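Ticket 234: Second-floor badge readers rejecting valid cards
Site: Dundov Building
Category: Building access
Priority: Medium
Status: Closed
Submitted by: Tamara Ostapchuk, Office Services
Assigned to: Ionuț Ciobanu, Facilities Systems

Summary
Staff assigned to the second floor report that the reader at the east stairwell refuses their cards in the early morning. The same cards open the lobby doors and the parking gate without difficulty. The reader shows a red light and gives two short tones. Affected staff have been entering through the west corridor.

Entry, 8:10 a.m. - T. Ostapchuk
The first reports were received shortly after 7:00 a.m. All came from employees in the Grostard accounts group, which moved to the second floor in June. Cards were presented several times with the same result. A replacement card issued to Jucélia Araújo was also refused. The door itself closes and latches normally.

Entry, 9:25 a.m. - I. Ciobanu
Reader restarted from the panel. Power supply and wiring checked at the door and found to be in order. The event log records each refusal as "outside permitted hours" and does not list any card as unknown. This indicates a schedule setting and not a fault in the reader or the cards. Please do not request further replacement cards until this ticket is updated. 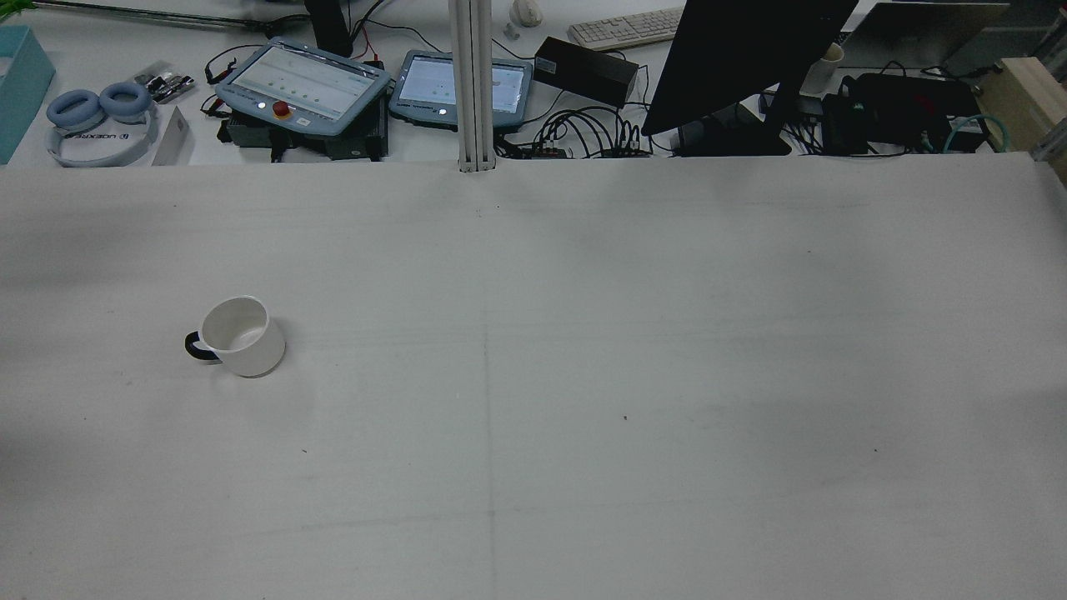 The Grostard group was added to the existing second-floor profile at the time of the move. That profile allows entry at the east stairwell from 8:00 a.m. The group's approved start time is 6:30 a.m., as shown on the request form signed by Zamfira Sandu. The lobby and parking gate use a separate profile with no time limit - this accounts for the difference between doors.

Entry, 11:40 a.m. - I. Ciobanu
A new profile was created for the group with entry permitted from 6:30 a.m. and 33 cards were moved to it. The first attempt to send the change to the door panel failed with a timeout. The panel was running an older schedule file and would not accept the new one. The old file was cleared and the change was sent again. The panel confirmed receipt.

Entry, 1:15 p.m. - L. Vlad, Access Control
Change reviewed and approved. The cards of 3 employees on the Aler contract were included in the move by mistake and have been returned to their earlier profile. No other doors were affected.

Entry, 7:20 a.m., following workday - T. Ostapchuk
Ms. Araújo and two colleagues entered by the east stairwell at 6:45 a.m. with their usual cards. No refusals appear in the log for the group. The original card held by Ms. Araújo remains active and the replacement has been returned to this office.

Resolution
Incorrect schedule profile applied during the office move. Corrected by assigning a new profile and reloading the door panel. Access Control will compare start times with door schedules before future moves are completed. Questions about this ticket should be sent to Office Services with the ticket number in the subject line.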